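Selley Brick Paths: pattern notes and a small data set

Version 3, updated November

What's in here

Welcome! If you love old brick paths as much as I do, you've come to the right folder. It holds my records of brick paving in the backyards, laneways and church grounds of Selley, plus a few from over the river in Bech. There are 83 paths in the main file, and each one gets its own row with the pattern, the edging, the bedding (where I could find out) and a note on how it has held up.

Files

paths.csv is the main table, one row per path
patterns.txt explains the pattern names
edges.txt covers edging, from steel strip to upturned bricks
enard.csv has the 14 paths in the Enard estate, kept apart because they were all relaid in one go

Pattern names

Running bond is the favourite by a mile in Selley. Each row is shifted along from the one next to it, so the joints never line up into one long crack. I've lumped half-brick and third-brick shifts together under "running" and put the actual shift in its own column, so you can split them again if you like.
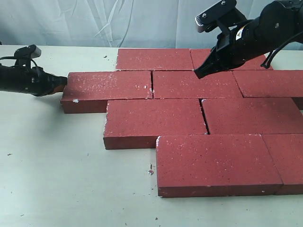 Nine red bricks laid flat in running bond, in staggered rows.

Basketweave comes second, and herringbone is a distant third but my own favourite. There's a gorgeous 90 degree herringbone behind the old Tritov bakery, all worn smooth at the doorstep end. Stack bond turns up only in newer yards. If a path changes pattern halfway (more common than you'd think!), it's coded "mixed" and the notes column tells the story.

Columns worth explaining

shift: how far each row is offset, as a fraction of a brick
joint: the usual gap in millimetres, measured in three spots and averaged
fill: sand, mortar, moss or none
colour: my own plain words, so expect "plum" next to "dark red"
lift: yes if any brick stands proud of its neighbours

Lift is the column people write to me about most. Tree roots are the usual culprit here, then frost, then a washed-out bed. I mark a path "yes" even for a single raised brick, because one is enough to catch a toe or a wheelbarrow. 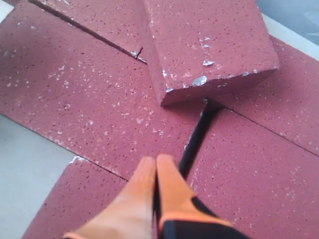 Speckled maroon-red bricks, flat ones with one raised.

Known gaps

Only 47 paths have a bedding entry. I won't pry up somebody's bricks to look, so those come from owners who remembered or from paths already under repair. Joint widths on mossy paths are a bit generous. Bech is badly under-covered, and I'd be thrilled to get more from there.

Adding a path

Send a row in the same column order, with the street but no house number. A tape measure and ten minutes will do it. Leave blanks where you're unsure and please don't guess at the age!

Use it for anything you like, and keep this note with the files if you pass them on.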